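Jalto Garment Handling Cell
Sorting and unfolding for laundries and repair workshops

Anyone who has spent a shift at a sorting table knows where it gets you: the wrists first, then the shoulders, and by late afternoon the lower back. We built the Jalto with those tables in mind, and with the people who stand at them, because we stood at them ourselves for a good many years before Husetti ever made a machine.

The cell picks one garment at a time out of a tangled heap, lifts it clear and lays it down for whoever is working next to it. Denim is where most customers start — it's heavy, it's stiff at the seams, and a full day of it wears people out. The two fingers close on a small tuft of cloth and leave the rest to hang, so there's no need to find a hem or a waistband first. 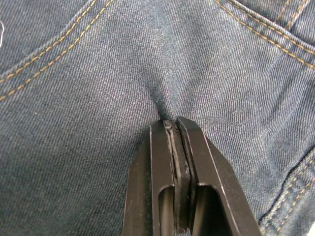 Kulap Phromma writes that her crew at Jerness worried about their hours when the cell arrived, and that what changed was who did what: the same people now check seams and mark repairs sitting down, and they take turns running the cell. She adds that she would have liked more training days at the start, and we've since gone from one to 2 with every order.

We do ask that you bring your floor staff into the planning early. They know which bins jam up and where the carts need to turn, and they'll be the ones living with it, after all!

What you get
Arm, two-finger gripper and wrist camera
Spare gripping pads, 10 pairs
Floor stand, 7 heights
Training at your site, 2 days
Rental: $1,185 a month, service included

Fits Sjöberg sorting tables without an adapter. Orders placed now ship in September. Call or write to the Husetti sales desk to set up a visit.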